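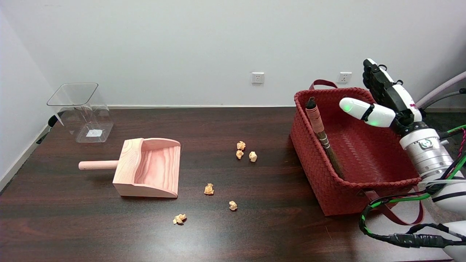
Nekach集团行政后勤部·环境与保洁管理组

赴Kemeys生活技能实训中心开放日参观情况报告

一、参观概况

2021年10月，我组应邀参加Kemeys生活技能实训中心举办的秋季开放日。本组共派出九人，成员包括环境与保洁管理组全体岗位负责人、两名楼层主管以及培训档案员。开放日由中心与其合作方Trosaria物业服务公司共同组织，当天登记到访者70人，多数来自物业、养老照护、酒店客房和职业教育单位。

Kemeys中心设在旧城北侧一栋三层办公楼内，主要开设室内保洁、居家整理、布草管理和基础照护四类课程。现有在读学员39人，分为日间班和晚间班，学制为一个学期。中心此前曾于4月接待过一次小范围访问，当时部分教室尚未完成布置，我组未能参加。此次开放日为该中心全部实训室首次同时对外开放。

接待工作由教学主管Killian Fleury先生负责。上午安排为集中介绍和分组参观，下午安排为课堂观摩和座谈。我组被编入第二参观组，依次参观布草室、厨房实训室、桌面整理室和物料库，随后返回桌面整理室观摩课程。

二、布草室与厨房实训室

布草室面积较大，靠墙设有通长的层架，床单、被套、毛巾分层放置，层架侧面贴有尺寸标识。讲解人员现场演示了大号床单的单人折叠法，动作要领为先对角、后对边，折痕统一朝向取物者一侧。中心对折叠成品的检查标准较为具体，允许误差以手指宽度计算，学员之间互查，教师抽查。本组两名楼层主管对此项内容较感兴趣，已索取折叠步骤单一份。

布草室的不足在于通道偏窄。参观时两组人员交会，须有一方退出门外等候。中心方面表示，明年将把其中一组层架移至走廊对面的房间。

厨房实训室设操作台和水槽，主要用于台面清洁、餐具归位和冰箱整理三项课程。抹布按用途区分颜色，并在挂钩处标明用途。我组注意到，该室的抹布挂钩高度较低，身高较矮的学员不必踮脚即可取用。冰箱整理课当天未开课，讲解人员以空盒作了演示，内容与我部现行茶水间管理办法基本一致，本报告不再详述。

三、桌面整理室

桌面整理室是此次参观中停留时间最长的一处，也是我组认为借鉴价值较高的部分。

该室陈设简单，白墙，墙脚为白色踢脚线，墙面留有电源插座，练习台为深褐色木质桌面，表面较为光亮，木纹清楚。每一张练习台承担一项练习，物品直接摆放在桌面上，学员到位后即可开始。讲解人员介绍，中心将此类练习统称为“台面题”，教师课前按题卡摆放，课后由值日学员恢复。

第二参观组首先看到的是“碎物清理”台。台面上散放着浅褐色的小纸团，有几个聚在靠里的位置，其余零散分布在靠近操作者的一侧；左侧为一只带木纹的粉色簸箕，簸箕后方为一只透明的方口收纳桶，右侧为一只较大的红色编织篮。练习内容是将纸团清入簸箕，再倒入透明桶，最后将工具归位、整理桌面。

题目难度不高，但中心将其安排在整个课程的第一周，并要求每名学员通过后方可进入地面清洁课程。Killian Fleury先生解释，新学员在地面清洁中常见的问题，如清扫方向混乱、反复折返、倾倒时撒漏，在桌面上均会出现，而桌面高度适合教师近距离观察和纠正。纸团重量轻，稍有气流或动作过快即会滚动，对动作的平稳程度有一定要求。

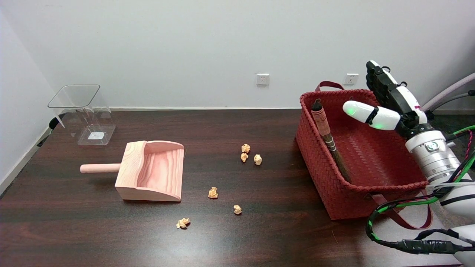 桌面整理室“碎物清理”练习台：散放的纸团、粉色簸箕、透明收纳桶及红色编织篮。

现就该台所用物品分述如下。

（一）簸箕

簸箕为木质，粉色，表面可见木纹，一侧敞口，后部有挡壁，手柄为圆柱形短柄。中心最初使用的是市售长柄簸箕，学员在桌面操作时手臂抬得过高，遂改用短柄。教学中要求敞口一侧紧贴桌面，手柄与前臂保持在同一直线，倾倒时以手腕转动为主。本组成员试握后认为，此类短柄工具用于会议桌、前台台面和展示柜的清理较为顺手，用于地面则需下蹲，不宜推广至楼道保洁。

关于颜色，中心的做法是桌面工具统一使用浅色，地面工具统一使用深色，二者不得混放。我部现行规定仅区分卫生间与非卫生间工具，未对桌面工具单独作出要求，可予以参考。

（二）纸团

碎物以纸团代替，由学员自行揉制。中心对纸团大小没有统一规定，教师认为大小不一、松紧不一更接近日常情形。揉得较松的纸团容易挂在簸箕边缘，揉得较紧的纸团容易滚走，学员须在练习中自行体会二者的差别。

摆放方式则有规定。题卡分为集中、分散和混合三种，混合题要求将一部分纸团聚拢，另一部分散放在台面前部。教师着重观察学员先处理哪一部分。按照中心的教学要求，应由远及近，先清理靠墙一侧，再逐步向身前收拢，避免衣袖带动已经归拢的碎物。座谈中有到访者提出不同意见，认为先取近处可以腾出操作空间，尤其适合桌面较深的情况。Killian Fleury先生表示两种顺序均可完成练习，中心统一为前一种，主要出于评分方便。

（三）透明收纳桶

透明桶口部较大，桶壁向下略收，桶底可见一枚白色小标签。按中心的管理办法，桶底标签用于登记该桶所属练习台，归位时不必翻转桶身即可核对。学员练习结束后，教师隔着桶壁便能查看内容物，省去逐桶俯身的步骤。

我部目前各楼层使用的废纸桶均为不透明灰色桶，巡检人员须走近俯身才能判断是否需要清倒。透明桶在办公区是否合适，组内意见不一。赞成者认为便于巡检；反对者认为桶内废弃物外露，影响观感，且桶壁留有指印后较为显眼，擦拭工作量会增加。此问题建议先在复印室一类的后台区域试用后再作决定。

（四）编织篮

编织篮为红色，长方形，篮身为编织纹理，体积在该台各项物品中最大，前后各有一条提手。中心将其用作收整环节的容器，学员完成清理后，须将本台工具收入篮内，提至物料库交还。

对于提手的摆放，中心有一项细致的要求：交还时两条提手均应立起并拢，不得垂在篮外。练习过程中则不作要求。讲解人员称，物料库层架间距不大，提手外垂容易勾到相邻的篮子，去年曾因此打翻过一整层物品。

编织材质的清洁问题亦有人问及。纸屑和灰尘容易留在编织缝隙中，中心的做法是每周将篮子倒扣轻拍，再用软刷沿纹路刷净。我组认为，编织篮美观、轻便，但在潮湿环境下不如塑料周转箱易于维护，适用范围应限于干燥的室内物品。

四、物料库

物料库由Raltton仓储用品公司提供层架及标识系统，入口处张贴有该公司绘制的平面图。库内物品按课程归类，同一课程的物品放在同一列，由下至上按重量递减。每列末端挂有借还登记本，登记项目仅有日期、台号、姓名和备注四栏。

我组培训档案员翻阅了其中两本登记本，记录较为完整，备注栏的使用尤其充分，例如“簸箕敞口处有毛刺，已打磨”“篮内有纸屑，退回重清”等。与之相比，我部现行工具领用表栏目多达十余项，实际填写率偏低，备注栏长期空置。档案员建议对领用表进行精简，具体方案另行报送。

物料库的照明略显不足，最里面一列标签须借助手电辨认。中心方面已记录此项意见。

五、课堂观摩

下午，我组返回桌面整理室观摩日间班练习课。课程由一名带班教师主持，学员分批进入，每人完成一道题，其余学员在侧旁观看并填写观察单。

首名学员抽到分散题，动作较快，但倾倒时簸箕抬得过高，有纸团落在桶外。教师未当场打断，待其完成后请旁观学员先行发言。发言内容集中在两点：一是簸箕应先靠近桶口再转腕，二是落在桶外的纸团应立即拾起，不宜留到最后。该学员随后重做一次，顺利完成。

第二名学员抽到混合题，清理部分没有明显失误，收整时却将透明桶一并放入编织篮。按题卡要求，透明桶应留在台面左后方原位。教师在讲评时指出，归位与收整是两项不同的动作，归位的物品属于台面，收整的物品属于物料库，学员在开始之前即应明确区分。

观摩期间，本组两名成员应邀参与练习。二人均有多年现场经验，清理速度明显快于学员，但观察单上仍被记录了若干问题，包括未检查桌面接近墙角的位置、簸箕归位时敞口朝向与题卡不符等。其中墙角一项，我部在本年度巡检中亦多次发现类似情况，值得重视。

讲评结束后，值日学员按题卡将台面恢复。恢复工作同样计入平时成绩，由下一批学员签字确认。

六、座谈交流

座谈在一层会议室举行，Killian Fleury先生和Trosaria公司培训部代表出席。讨论主要围绕以下问题展开。

关于课程时长。有到访单位提出，以一周时间练习桌面清理是否过长。中心答复，第一周同时安排工具认识、站姿和物料借还等内容，桌面练习每日仅占一节课。

关于评分。中心采用“完成、基本完成、重做”三档，不记分数。Trosaria公司代表表示，学员上岗后，该公司仍沿用同样的三档进行月度评定，新员工对标准较为熟悉，沟通成本较低。

关于年龄较大的学员。晚间班中年龄较大者占相当比例，部分学员不便久站。中心为其配备了高脚凳，允许坐姿完成桌面练习，评分标准不变。我部现有员工中亦有类似情况，可考虑在前台及会议室岗位作相应调整。

关于教具费用。中心表示桌面练习所用物品均为普通用品，损耗主要集中在簸箕敞口边缘，其余物品更换频率较低。具体费用未在座谈中公布，如有需要可书面函询。

关于在职人员短期培训。我组询问能否以委托方式为我部员工开设短班。中心原则上同意，须在开班前提交人员名单及岗位说明，并由派出单位指定一名联系人。

七、初步意见

综合此次参观情况，我组提出以下意见，供部门研究。

在新员工入职培训中增设桌面清理练习，地点可利用地下一层培训室现有长桌，所需物品从库存中调配，短柄簸箕须另行采购。练习题卡可参照Kemeys中心的三种摆放方式，结合我部会议室和开放办公区的实际情况重新编写。

修订工具管理规定，增加桌面工具与地面工具分色、分放的条款。原有工具在报废前可以贴标方式区分，不作集中更换。

在复印室试用透明收纳桶，并由巡检人员记录清倒次数与外观情况。试用范围暂不扩大至办公区和接待区。

精简工具领用表，保留必要栏目，要求领用人与交还人均填写备注。

巡检单中单列“桌面边缘及墙角”一项。

编织篮暂不列入采购计划，现有周转箱继续使用；周转箱提手的摆放要求可参照中心做法，在库房内张贴提示。

上述各项的负责人、经费及时间安排，待部门例会讨论后确定。

八、附件与联系方式

随本报告归档的材料包括：床单折叠步骤单一份、桌面练习观察单空白样张一份、物料库平面图复印件一份、座谈记录一份。原件存放于环境与保洁管理组档案柜第二层，借阅请向培训档案员登记。

Kemeys中心下一次开放日的时间尚未公布。各楼层如有意派员参加委托短班，请将人员姓名、岗位及可脱岗时段报至我组，由我组统一与中心联系。

Nekach集团行政后勤部
环境与保洁管理组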